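How to Re-Caulk a Bathtub Without Making a Mess
By Stella Temba | December 2021
14 shares | 2 comments

I put this job off since May, and it took me one evening! First, slice out the old bead with a utility knife and pull it away in strips. Scrape up whatever's left (go easy on the tub finish), then wipe the joint with rubbing alcohol.

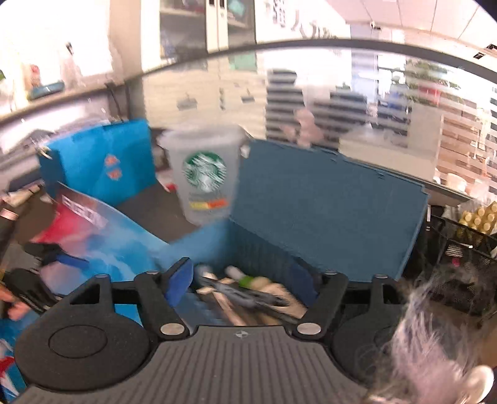
Photo: Victor Kinyua

Now run painter's tape above and below the gap. Cut the nozzle small, smaller than you think, and squeeze out one steady bead. Smooth it with a damp finger and peel the tape while the caulk is still soft. My first try I waited 30 minutes and it tore all over the place, ugh. Check your tube for the drying time before anybody showers.

Filed under: Bathroom, Weekend Fixes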